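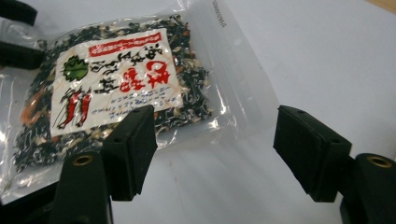
건조식품 보관 상태 점검표 및 점검 의견

적용 구역: 조리동 2층 공용 탕비실, 건조식품 선반 및 소분 작업대
점검 대상: 지퍼형 포장 건조 양념류, 건조 해조·채소류, 분말류, 소분 용기
점검 주기: 매월 1회, 장마철(7월 전후)에는 매월 2회
판정 기준: 적합 / 보완 / 부적합 / 해당 없음

1. 점검 전 확인 사항

점검자는 작업대를 비우고 식품용 소독제로 닦은 뒤 완전히 마른 상태에서 점검을 시작한다. 포장은 한 번에 한 품목씩 작업대에 올려 확인하고, 확인을 마친 품목은 즉시 원래 선반으로 되돌린다. 개봉된 포장을 만질 때에는 일회용 장갑을 착용하며, 고춧가루나 건고추가 포함된 품목을 다룬 장갑은 다른 품목에 다시 사용하지 않는다.

2. 포장 상태

2-1. 지퍼 부분이 끝에서 끝까지 맞물려 있는가
판정: 보완
의견: 선반 하단의 개봉 품목 가운데 지퍼 한쪽 끝이 벌어진 것이 확인되었다. 홈에 끼인 양념 조각을 마른 솔로 제거한 후 다시 닫도록 조치하였다.

2-2. 비닐에 구멍, 찢어짐, 접착부 들뜸이 없는가
판정: 적합
의견: 투명 포장은 구김과 긁힘을 구분하기 어려우므로 내용물을 한쪽으로 모은 뒤 빈 부분을 밝은 곳에 비추어 확인한다. 단순 구김은 지적 사항으로 보지 않는다.

2-3. 포장 안의 공기를 충분히 빼고 밀봉하였는가
판정: 보완
의견: 사용량이 줄어든 포장은 남은 공간을 접어 집게로 고정할 것. Oltis 밀폐 집게의 여분은 탕비실 서랍 둘째 칸에 비치되어 있다.

3. 표시 사항

3-1. 제품명과 원재료명을 읽을 수 있는가
판정: 보완
의견: 외국어 라벨만 부착된 품목은 담당 부서가 품명, 원재료, 알레르기 유발 물질을 한글로 적은 보조 라벨을 추가로 부착한다. 라벨에 그려진 고추나 잎 등의 그림만 보고 원재료를 추정하여 기재해서는 안 된다.

3-2. 소비기한과 개봉일이 모두 표시되어 있는가
판정: 부적합
의견: 개봉일이 누락된 품목이 있다. 개봉일을 확인할 수 없는 품목은 별도 상자에 옮기고 담당 부서의 확인이 끝날 때까지 제공하지 않는다. 개봉일은 유성펜으로 포장에 직접 쓰지 말고 Tostano 날짜 스티커를 사용한다.

3-3. 라벨의 오염이나 변색으로 글자가 가려지지 않았는가
판정: 적합
의견: 종이 라벨은 양념의 색이 배어들기 쉽다. 옅은 착색은 글자 판독에 지장이 없는 한 허용하되, 기한 표시가 가려진 경우에는 부적합으로 판정한다.

4. 내용물 상태

4-1. 덩어리짐, 눅눅함, 곰팡이가 없는가
판정: 적합
의견: 포장을 가볍게 기울였을 때 조각이 서로 떨어져 움직이는지 확인한다. 여러 재료가 섞인 건조 양념은 본래 색이 고르지 않으므로 색 차이만으로 판정하지 않는다. 흰색 또는 미색 조각이 있는 품목은 원재료명과 대조하고, 솜털 모양이 보이면 개봉하지 않은 채 폐기 절차로 넘긴다.

4-2. 벌레, 벌레 흔적, 이물이 없는가
판정: 적합
의견: 포장 모서리와 지퍼 안쪽을 중점적으로 확인하였다. 특이 사항 없음.

4-3. 이취가 없는가
판정: 해당 없음
의견: 미개봉 품목은 냄새 확인을 생략한다. 개봉 품목은 다음 사용 시 확인하여 비고란에 기록한다.

5. 보관 환경

5-1. 직사광선과 열원에서 떨어져 있는가
판정: 적합
의견: 차광막 설치 후 선반에 드는 오후 햇빛이 차단되었다. 전기밥솥 상부 선반에는 건조식품을 두지 않는다.

5-2. 바닥과 벽면에서 간격을 두고 보관하는가
판정: 보완
의견: 하단 상자가 벽에 밀착되어 있다. 통풍이 되도록 앞으로 당겨 배치할 것.

5-3. 습도계가 정상 작동하며 기록이 유지되는가
판정: 보완
의견: Villanueva 습도계의 건전지를 교체하였다. 교체 전 기록은 신뢰할 수 없으므로 기록지에 해당 구간을 표시해 두었다.

5-4. 강한 향이 나는 품목을 구분하여 보관하는가
판정: 적합
의견: 카레 분말과 건고추류는 뚜껑 있는 상자에 분리 보관 중이다. 상자 번호 105는 뚜껑 고정쇠가 헐거우니 다음 비품 신청에 포함한다.

6. 알레르기 및 교차 접촉 관리

6-1. 소분용 숟가락을 품목별로 구분하여 사용하는가
판정: 보완
의견: 참깨가 들어가는 품목과 그 외 품목의 숟가락이 한 통에 꽂혀 있었다. 전량 세척한 후 색상 표식을 부착하여 분리하였다.

6-2. 해조류, 갑각류, 대두, 밀 함유 여부가 목록에 기재되어 있는가
판정: 보완
의견: 목록 6번과 7번 품목의 기재란이 비어 있다. 보조 라벨 작성 시 함께 보완할 것.

7. 조치 기한

부적합 항목은 당일 중, 보완 항목은 7일 이내에 조치하고 결과를 본 점검표 뒷면에 기록한다. 기한 내 조치가 어려운 경우에는 사유와 예정일을 적어 시설운영과에 제출한다. 동일 항목이 2회 연속 보완 판정을 받으면 다음 점검부터 부적합으로 처리한다.

작성 부서: Genderbridge 시설운영과 위생안전 담당
보관 장소: 탕비실 출입문 안쪽 서류함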